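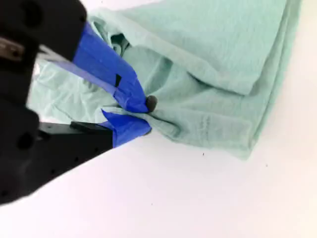

Folding a Knit Shirt Flat: Procedure for the Linen and Garment Room
Carkivura Residential Services - Household Skills Pages
Prepared by Romain Le Goff. Reviewed by Jamshid Taheri, Wed 1 October.

Purpose

This page sets out the standard method for folding short-sleeved knit shirts, T-shirts and similar soft garments by hand on a flat table. It applies to all garments returned to residents through the linen room, and to shirts placed in the guest drawers at the Martinelli building. It replaces the half-sheet that was posted above the sorting counter until June.

Woven dress shirts, blouses with buttons down the front and anything marked for hanging are covered on a separate page and should not be folded by this method.

What You Will Need

A clear table, wide enough for the whole shirt with its sleeves out.
A dry, lint-free cloth for wiping the table.
A Carnix folding board, if you prefer to work with one. The board is optional.
Shelf labels and a soft pencil.

Preparing the Table

Wipe the table before the first garment of each session and again whenever the color of the load changes from dark to light. A white tabletop is preferred in the linen room, as loose threads and lint show up on it quickly. Dried soap or starch should be lifted with a damp cloth and the spot dried before work continues.

Staff should also tell the difference between marks that are part of the surface and marks that may transfer to clothing. Old scuffs and scratches in the finish are acceptable. Ink, pencil and grease are not. To test a doubtful mark, press a scrap of white cotton on it firmly and look at the scrap. If any color has come away, clean the area or move to another part of the table.

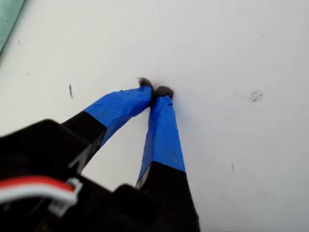

Do not use scouring powder or an abrasive sponge on the tabletop. Both roughen the finish, and a roughened finish will catch on fine knits and pull loops out of them. A mild dish soap in warm water is sufficient for nearly all marks. Where it is not, report the mark in the room log and leave it for the cleaning staff.

Checking the Garment

Shirts must be fully dry before they are folded. Feel the underarm seams, the collar band and the bottom hem, which hold moisture longest. A shirt that is cool or heavy at any of these points goes back on the drying rack.

Turn the shirt right side out. Look it over for stains, loose hems and open seams, and place any shirt that needs attention in the repair bin with a slip showing the resident's room. Empty the breast pocket if there is one.

Opening a Crumpled Shirt

A shirt taken from a full basket will usually reach the table in a heap. It should be opened before any fold is attempted. Folding over hidden creases sets them in place, and the shirt will then need pressing.

1. Set the heap down near the middle of the table and find the collar. It is the firmest part of the garment and can generally be found by touch.

2. Hold the shirt by both shoulder seams, lift it clear of the table and give it one firm shake.

3. Lower the hem to the table first and let the rest of the shirt follow, so that the air leaves toward the collar.

4. Draw the sleeves out to the sides and smooth the body with an open hand, working from the center to the edges.

Take hold of one or two layers at most when lifting a fold out of a heap. Thin knits stretch easily if they are pinched hard in one place and dragged, and a stretched patch will not lie flat again until the shirt has been washed. The neckband in particular should never be used as a handle. 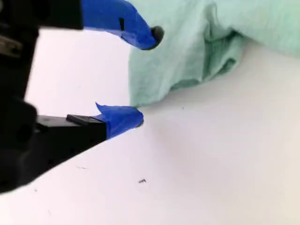

Does a shirt have to be ironed before it is folded?
Ironing is not required for knit shirts. Smoothing by hand is enough if the shirt was taken from the dryer promptly, and light wrinkles in the body will relax on the shelf. Shirts set aside for family visits or formal occasions may be pressed on a low setting at the resident's request.

Folding the Shirt

The method below is known in the linen room as the crossed-sleeve fold. It is quick, and it keeps the collar in view so that shirts can be identified on the shelf without being opened.

1. Lay the shirt front side up with the collar pointing away from you. Square the shoulders and pull the hem gently until it forms a straight line across the table.

2. Take the right sleeve at its cuff and bring it in across the chest. The fold should begin at the shoulder, close to the collar, and run down toward the lower corner of the body.

3. Smooth the sleeve where it lies. Do not tuck it under.

4. Repeat with the left sleeve, letting it rest over the first.

5. Run the side of your hand down each folded edge once, from the shoulder to the hem.

6. Check the shape before going further. If one side is noticeably wider than the other, open that side and fold it again. Corrections made at this point take a moment; corrections made after the final fold mean starting over.

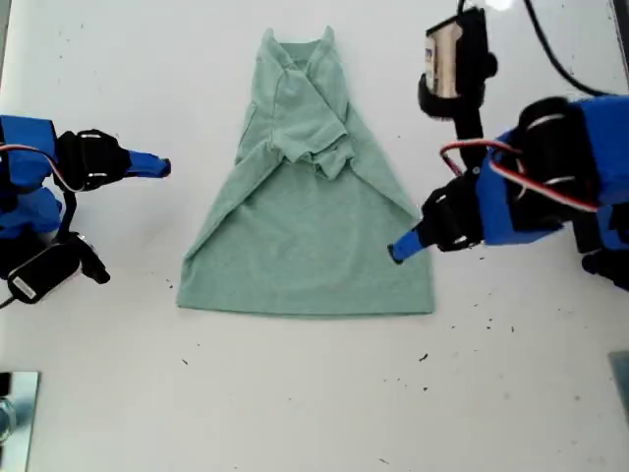
Shape at this stage is the best guide to whether the finished fold will be even. The shirt should be narrower at the collar and should widen steadily toward the hem. New staff sometimes try to make the sides parallel by pulling the lower corners inward; this is unnecessary and tends to twist the side seams. The mint-green shirt shows an acceptable result: the two sleeves are crossed below the collar, the neckline is still visible, and the hem runs nearly level across the bottom. Some bunching where the sleeves overlap is normal with soft knits. Press it down lightly with the palm, and if it remains thick, slide the upper sleeve a little lower so that the two cuffs do not sit on top of each other.

Finishing the Fold

7. Take the hem at both corners and bring it up to the middle of the chest.

8. Take the new lower edge and bring it up again, stopping just short of the collar.

9. Turn the bundle over so that the smooth side faces up. Support it from beneath with one hand while turning.

Where a folding board is used, place it below the collar before step 2 and slide it out before step 7. The board must not be left inside the garment.

Stacking and Shelving

Place folded shirts with the thick edge facing the front of the shelf. Alternate the direction of the collars if a stack begins to lean. Stacks should stay low enough for the bottom shirt to be removed with one hand - residents are encouraged to take their own clothing, and a tall stack discourages this.

The Zaltel shelf units have 50 compartments each, numbered from the upper left. Room labels go on the front lip of the compartment and not on the garments. Any compartment without a label is to be treated as unassigned and left empty. Overflow items are kept in cabinet 253, at the far end of the corridor, and must be entered in the room log on the day they are moved.

Common Faults

The shirt slides open on the shelf. The second upward fold was too short. Open the bundle to step 7 and bring the hem higher.

A ridge runs across the chest. The sleeves were laid over a crease in the body. Open both sleeves, smooth the body and fold again.

The collar is crushed. The last fold was carried past the neckline. Leave a small margin below the collar.

One shoulder sticks out. The shirt was not square at step 1. This cannot be corrected by tucking, and the fold should be repeated from the beginning.

Related Pages

Folding Woven Dress Shirts
Care of the Drying Racks
Room Log: How to Make an Entry
Returning Unlabeled Garments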